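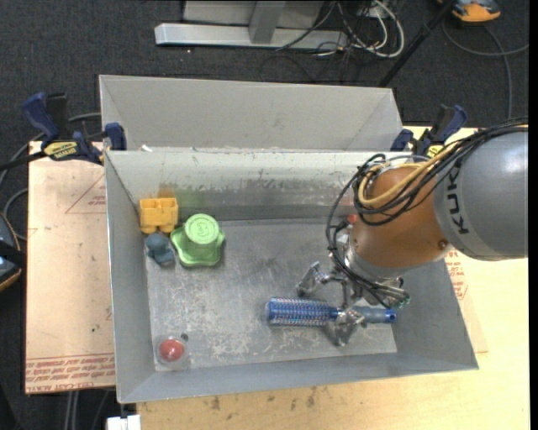

A third of the new price is plenty for anything secondhand, Eino Toivonen wrote after the last session, and a shop that asks more will be sitting on the same stock in December.

Courses > Small Retail > Unit 4 > Pricing Used Goods
Print | E-mail

Unit 4: Pricing used goods

The one-third rule is a fair place to start. It works well for clothes, paperbacks, toys and kitchen things, where buyers have a rough idea of the new price and expect a clear saving. It works badly where the new price is hard to find or where the item is no longer made.

Three prices to know

The new price is what a buyer would pay today for the same thing or its nearest match. Use today's price, even if the donor shows you an old receipt.

The going price is what used copies sell for. Look at completed sales, which are often well below asking prices. Sellers can ask what they like.

The floor price is the least you can take and still cover the cost of handling. Sorting, cleaning, tagging and shelf space all cost money, and most beginners set the floor too low.

Working out the floor

Take the shop in Aststead from Unit 2. Rent, heat and wages for the sorting room came to $1,779 in the month we looked at. If the room handles 1,779 items in that month, each one has cost a dollar before it reaches the shelf. Anything priced under a dollar loses money, unless it is sold in a bundle. Small toys, single cups and loose cutlery nearly always belong in a bundle or a mixed bin at one price.

Condition

Use the same grades for everything and write them on the tag.

Grade A: no marks, complete. Full going price.
Grade B: light wear, works. Take off 15 percent.
Grade C: clear wear or a missing part that does not matter much. Take off 50 percent.
Anything below C should not be on the shelf.

Staff will disagree about B and C – let one person grade a whole category so that at least the tags agree with each other.

Markdowns

Put a date code on each tag. After 42 days at full price, cut once, and make the cut large enough to notice. Several small cuts teach regular customers to wait. Myfanwy Vaughan's chapter in the reader gives the opposite view for furniture, where slow sales are normal and floor space is the real cost.

Before next time

Read Vaughan, and the short piece on the Koskela shop. Pick five used items at home, find all three prices for each, and bring your figures. Show how you got the floor price. Santeri Harju will take the first half of the session, on donations and what to turn away.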